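Brandthorpe lab notes, thread. Aug 17, 2020

1/ We have now finished the first part of our study on soft bags with two arms. The question is simple: can a policy learn to keep a bag open while a person works at its mouth?

2/ Our earlier method, Urden, treated the bag like a box. It planned one grasp for each arm and then kept both arms still. With paper bags this was fine. With thin plastic it was poor, as the opening folds in when somebody touches it.

3/ The new method is called Pukum. The two arms share one target, the width of the opening, and each arm may give way a little to the other. We trained it on 2419 short demonstrations.

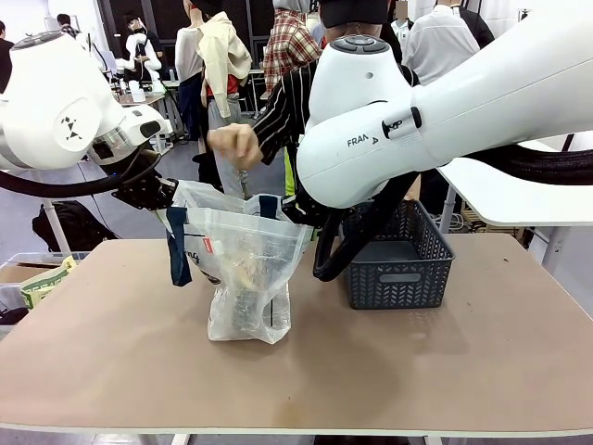 Two grippers holding the mouth of a clear bag, with a person's hand at the upper edge.

4/ For the test we made 800 trials with 3 kinds of bag. Pukum lost the opening in 271 of them. I had hoped for less, but Urden lost it in more than half.

5/ Most failures come from the handles. A loose strap hides the edge from the camera, and then the grasp is too low - we see this again and again.

6/ In September we will repeat everything at the Sayegh site, with other tables and other light. The code will follow when I have cleaned it. Questions are welcome, I answer slowly.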